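Holding On to an Iron: Two Grippers and Two Controllers on a Household Task
By Aiguo Jiang
15th August
12 min read

When I signed up for the summer project at Nornport, I had my heart set on something with a lot of path planning in it, and I ended up spending most of my time thinking about handles. I don't regret it one bit! Pushing a tool along a soft surface is a lovely problem for an arm, because the gripper has to hold on while the cloth and the padding push back, and the cord has opinions of its own. My report compares two grippers and two ways of controlling the arm for that kind of work, all of it done in a furnished bedroom with the usual bed and blankets in the way.

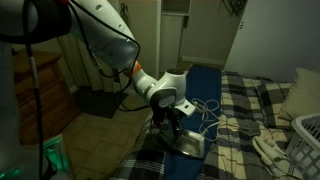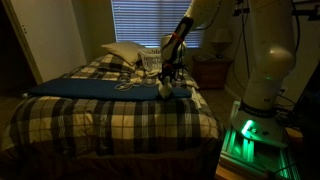
Henrike Hinrichs thought from the start that I was asking the wrong question first. Her view, given to me over the project bench in June and more or less weekly after that, was that I should stop worrying about how hard the fingers squeeze and look at how the handle turns inside them, since a tool that twists a little on every stroke will be pointing somewhere else entirely by the end of a run. I wrote it in my notebook, and then I went and measured squeeze for two weeks anyway. She was right, and the section on twist below exists because of her.

What I compared

The first gripper was the Minja, a two-finger parallel design with stiff, flat fingertips. It is quick and it repeats very well. It was also the one I had used in class, so I came to it with a bit of fondness that I have tried to keep out of the scoring. The second was the Wosholm, also two-fingered, but with thick rubbery pads that give way around whatever they close on. The pads wear, and they pick up lint like you wouldn't believe, but they sit nicely around a curved handle.

For control I used the Flundeo controller in both of its modes. In position mode you give it a path and it follows that path, and if the padding is a little higher than you thought, then the arm presses a little harder than you wanted. In compliant mode you give it a path and a downward force, and it lets the height wander to keep the force steady. I had assumed (as I think most people would) that compliant mode would win everything and that the report would be a short one.

The task

One stroke meant closing on the iron's handle, lowering the soleplate to the surface, sliding along a straight line, lifting, and returning to the start. I kept the iron cold for every trial. Heat would have brought in a whole second set of questions, and I wanted to know about grip and not about creases.

I ran 200 strokes in all, split into ten blocks of 20. Each of the four pairings of gripper and mode got two blocks, and the last two blocks went to a repeat I hadn't planned, which I'll come to. Between blocks I straightened the cord, put the iron back in its starting place, and wiped the fingertips with a dry cloth. The order of the blocks was drawn out of a mug.

I counted a slip whenever the handle moved far enough in the fingers that I could see the change against a strip of tape. That is a crude measure and I know it. I also saved the wrist force readings, along with a short typed note after each stroke, and the whole log came to 3,461 lines, which took me much longer to read than it had taken to collect.

Slips

With the Minja in position mode I had nine slips across the two blocks, and most of them came right at the moment the soleplate met the surface. In compliant mode that fell to four. The Wosholm gave six slips in position mode and one in compliant mode. So compliant mode did help both grippers, and the Wosholm in compliant mode was the best of the four, but I was puzzled by those six. Soft pads ought to be forgiving, and I couldn't see why they did so much worse when the arm pressed hard.

When I went back through my notes I saw that five of the six were in the second block, by which time the pads had gone shiny. I fitted new pads and spent the last two blocks repeating the Wosholm in position mode, and I got three slips. Three against six isn't much to build an argument on, but it made me a lot more careful about pad wear, and if I were starting over I would write down the number of strokes on each set of pads from day one.

Twist

I measured twist with a printed protractor card held behind the handle after each block, reading it to the nearest degree or so and then arguing with myself about it. The Minja let the handle rotate in small jumps. You would get several strokes with no change at all, then a sudden shift, then nothing again. The Wosholm crept. Each stroke added a tiny bit, always in the direction the cord was pulling, and by the end of a block it was plain to see without the card.

Which of those is worse depends on what you are doing afterward. Creep is easy to correct if you know it's coming — I added a short regrip after every fifth stroke in a few practice runs, and the handle stayed where I wanted it. Jumps are harder to plan around. I never found anything in the force readings that warned me before one happened, though I looked for quite a while and I would be delighted if the next student proved me wrong.

The cord

I have to say something about the cord, because it cost me more afternoons than any of the hardware. A cord lying in loops pulls one way at the start of a stroke and another way at the end, and the pull depends on how it happened to land last time. I tried laying it out in the same shape before every block. It helped with the first few strokes and then the cord did as it pleased. An overhead hook would probably be the sensible answer, but then I'd be testing a room with a hook in it, and most bedrooms don't have one.

Setup time

Here the Minja had a clear advantage. I could swap it on, run the calibration, and be taking data while the kettle boiled. The Wosholm needed its pads seated by hand, and if one of them sat a little crooked I wouldn't find out until the first grasp looked wrong. Compliant mode also wanted tuning. The settings that felt good on a firm surface made the arm bob up and down on a softer one, and I spent almost 20 practice strokes, none of them counted above, finding a middle ground that I was happy with.

What I would do next

I'd like to try the Minja with a thin rubber sleeve over each finger, which might keep the quick setup and take some of the suddenness out of the twist. I would also replace my strip of tape with a small camera pointed at the handle, so that slips get a size and not just a yes or a no. Henrike has asked for a curved stroke as well as a straight one, going around a sleeve or a collar, and I think the grippers could come out in a different order there, since the side load would be so much larger.

The log, the block order, and my rather messy notes are in the Nornport project folder, under the controller name. The pad wear notes are in a separate file, and they only begin at the eighth block.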